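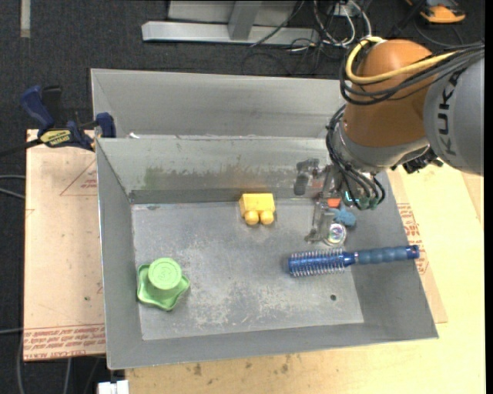 I've been asked to write our press release this time round, so please forgive me if it sounds more like me than like a press release! The news is that our grasping method, which we call Gekunus, has finished its first full trial, and it now learns from the picks it gets wrong as well as the ones it gets right. The trial was all about clutter of the everyday kind, small household bits and toys dropped in a metal bin with no order to them. A blue round hairbrush is a lovely test for this sort of thing, with its rows of thin bristles at one end and a ribbed handle propped up on the sloping wall at the other, and it asks a very different question from a yellow toy block with two studs sitting close to the far side.

I'm Ayana Yilma, and I lead the grasping work at Rornen. I've been at this long enough to remember when we fed our software a neat 3D model of every single object before we let the arm go anywhere near it. That works nicely if you know what's coming. Most people who ring us up don't, and they'd like a robot that can cope with whatever lands in the bin (so would I).

So how does it work? The older version of our method scored each possible grasp on its own and went for the highest score. If the pick failed, it quite often went straight back and tried the same thing again, which is maddening to watch. Gekunus keeps a short memory of what it has just tried in that bin. After a failed pick it marks down that grasp and the ones that look like it, then looks again at the whole heap, and sometimes it'll choose to nudge an object away from a wall before having another go. The nudging was Teodoro Quiambao's idea, and I'll admit I argued against it for most of January. I was wrong, and he's been very gracious about it.

Now the numbers. We ran 1625 pick attempts with the new method, on objects that had been kept out of the training set altogether. Of those, 651 began with the object touching a wall or tucked into a corner, and those are the ones we really care about, as a sloping side takes away half the room you'd like for your fingers. Almost 2 in 3 of those wall picks came off at the first try. We're pleased with that! It's also a fair way short of what you'd want on a working line, and I'd rather say so here than have somebody find it in the paper's tables.

Shiny things are still a pain. The depth readings go all over the place, and the method tends to be far too sure of itself about where the edge is. Svenja Seidel is working on that now, and her early results look promising, but they aren't part of this announcement and she'd be cross with me if I said any more.

"What I like about it is how little it needs to be told," says Dwayne Lindgren of Lammers, who went through our results before we sent them off. "You can change the contents of the bin over lunch and carry on in the afternoon."

The paper has been submitted and a preprint will go up on the Rornen site along with the code and the full log of attempts, failures included. We'd love other groups to try it on their own arms and their own clutter, and to tell us where it falls over. Our partners at Illemon will be looking at the same method with soft packaging next, and we'll share what they find.

If you'd like to talk to us, or come along and watch some picking, please get in touch with Amra Todorova in the Rornen press office. She's best caught before ten in the morning, and she can pass technical questions on to me or Teodoro.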